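Flat folding is a method of storing short-sleeved tops in which the garment is laid out on a table and reduced to a rectangle. Most household guides describe it as following machine washing and drying. 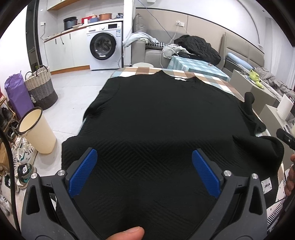
Black short-sleeved top spread on a plaid tablecloth.

The sleeves are straightened first, then turned inward – ribbed fabric is smoothed along the ridges. In the Gruritz variant the hem is brought up in 2 folds, giving a packet around 35 cm long.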